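Play Kitchen Table, Geddes Room

Photo gallery. Posted in January.

The play kitchen in the Geddes room has been moved off the old low shelf and onto a white table of its own. The shelf was fine for the first year, but everything ended up in one heap at the back and the smaller food got lost behind the books. A table lets things spread out, and it can be reached from more than one side.

We put this page together for the other rooms at Lumelen that have asked what is in our set and where it came from. The short answer is that most of it was bought piece by piece. The play food was in a mixed tub from Pletix. The dishes are odds and ends, some from the Fedlow resale shop and some left over from the old lunch cupboard. No two of the bowls and plates match, and we have stopped trying to fix that.

A few notes on the set:

Play food. Fruit gets the most use. We keep pieces that look different from each other in shape and color so they are easy to name and sort. The cut pieces are good for talking about halves and wholes. The full tub is kept in the closet, and only a small part of it goes out at a time. We change what is out every 5 weeks, or sooner if something gets chewed.

Dishes. Plates, trays, bowls and a pot with a handle on the side. We use the trays to hold packages and the plates for serving, but the rule is loose and it is fine to mix them up. Anything with a chip or a crack goes in the trash the same day.

Cups. The black ones came from Fedlow in a bag of 7. They roll if they are put down on their sides, and they do end up on the floor. The carpet is soft enough that none have broken so far.

Toaster oven. This is the largest item and it stays on the table because of the weight. It is used for pretend baking only and has never been plugged in here. The door is opened and closed more than anything else in the room. We show everyone how to use the handle the first time, and after that they can do it without help.

Cleaning. Play food and dishes are washed in warm soapy water at the end of each week and dried on a towel overnight. The table is wiped at noon and again before closing. The toaster oven gets a damp cloth on the outside, and crumbs of modeling clay have to be picked out of the door track by hand.

If another room wants to borrow the fruit, leave a note in the Geddes mailbox with the number of pieces and the week you need them. The cups and the pot can go out too. The toaster oven stays here.
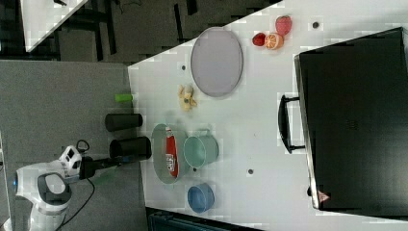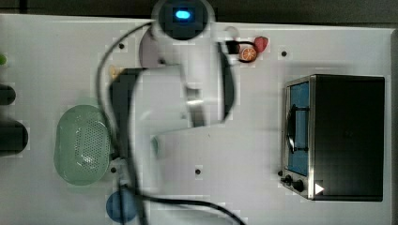
The white table with play food out. Dishes and black cups are in the first photo, the toaster oven in the second.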